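Kunder Lint Roller Refill, 40 sheets
Sold by Hollport Household. Item 564.

We stock this refill with a fairly low opinion of refills in general. Most of them are sold on the word "extra", as in extra sticky, extra long, extra strong, and the maker uses all three. We would sooner you tried one on a bad coat before ordering a box.

Fits the Kunder handle and the Citengate short handle. Kunder's leaflet claims it fits "all standard handles". Tamara Buzatu in our shop tried it on the Ciobanu and it slid straight off, so please don't order it for that one.
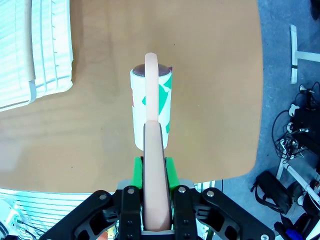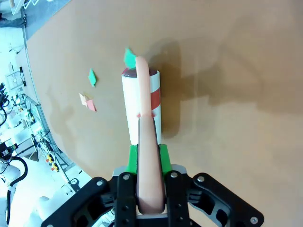 Roller on a tan tabletop. Second picture: with paper-like scraps to the left.

Good on wool, felt and car seats. Poor on anything knitted loosely, whatever the leaflet says. It will pick up bits of paper and thread after a craft session, though a damp cloth does that too and costs nothing. Pet hair: fair. Ruxandra Pîrvu has two cats and gets through a roll in almost 61 days, which she thinks is too quick.

The "easy tear" line is easy for the first few sheets. After that, start from the corner and pull slowly.

Store upright, away from radiators. Unopened rolls may be returned. Opened ones may not, even if you only used one sheet.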